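Notebook, sim bench, October 2022
Tray and mouse task, Nurkley scene, second batch

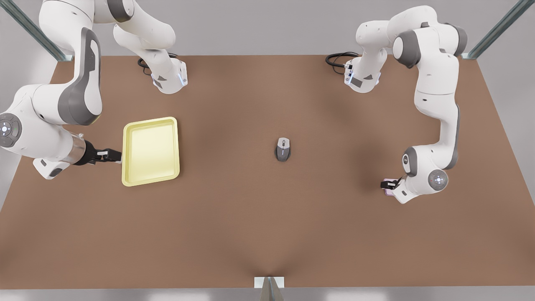 Where we are

Second batch of the two-arm tidy-up task is under way. Target is 201 usable episodes, which was picked before my time and has the look of a number that used to be 200 until someone found an off-by-one. Currently at 58 that I would be willing to defend in public.

Task as written on the card: right arm takes the tray by its left rim and steadies it, left arm brings the small pink thing over and puts it in, then the mouse goes in as well. Tray stays on the table throughout. The card says "gently", and the logger has no column for gently.

Reminder for anyone reading the labels: left and right are the robot's, and we are facing it. So the right arm is on the left of the view and the left arm is on the right. I have written this on the whiteboard, in the readme and now here, and I still mislabelled a whole run before lunch. Relabelled, checked, moved on.

What went well

Tray grasp is good. Closing on the left rim with the fingers pointing in across the table gives a clean hold nearly every time, and the raised lip is forgiving if you arrive a bit high. Last week's trick of coming straight down from above is retired. It produced lovely episodes of a robot pressing firmly on a tray.

Moffat (the playback tool) now shows both grippers' opening widths on one plot. Very useful. You can spot at once when the operator has forgotten that the other arm exists.

What went badly

Pink object. It is small and the gripper is black and chunky, so once it is held there is almost nothing of it left to see from the front view. Fine for me, I know it is in there. Less fine for a model that has to learn it from pixels. Two choices as I see it: add the wrist view to the training set, or make the object bigger. I favour the wrist view. Making the object bigger is how we ended up with the Baditz scene, where everything is the size of a loaf.

Mouse. Gets nudged on the way to the tray more often than it gets picked up. The physics treats it as if it were on ice. I raised the friction on the underside and now it is on slightly older ice. Best approach so far is to come at it from the sides with the gripper well open, then close slowly. Anything brisk and it goes off across the table and you spend the rest of the episode chasing it, which is good practice for the operator and no use to anyone else.

Threw away 21 episodes for mouse chasing. Kept 7 of the chases in a separate folder, since recovery examples may be wanted later and I could not bear to lose all of them.

Start positions

Noticed that the mouse has been starting in much the same spot, near the middle, front end pointing at the far side. The randomiser was on, but its range was set in metres where I had typed centimetres, and Zeravow's config loader clamps silly values to zero without a murmur. So every "random" start was the default one. The lower half of the table has hardly been used at all. That is half a table of free variety going begging.

Fixed in the config. I am keeping the old episodes but tagging them fixed_start, so that whoever trains on this can decide how much they mind. I mind a fair amount.

Also turned on rotation for the mouse. Not for the tray yet. One sorrow at a time.

Operator notes

Do not start the left arm until the right gripper reads closed. If both go together you get a nice fluent-looking demo in which the tray slides and the pink thing lands beside it.

Keep the elbows where they are. Both arms arc over nicely from the far side, and the only way to get into trouble is to tuck one in low to save time. It does not save time.

Stop the recording after the arms are back at rest, then press save. Pressing save first also stops the recording, in a sense.

To do

Wrist view into the export script.
Ask for a proper mouse collision mesh. Current one seems to be a box with ambitions.
Rerun the success checker on everything tagged fixed_start. It passed one episode with an empty tray and I would like to know what it thought it saw.
Replace the word "gently" on the card.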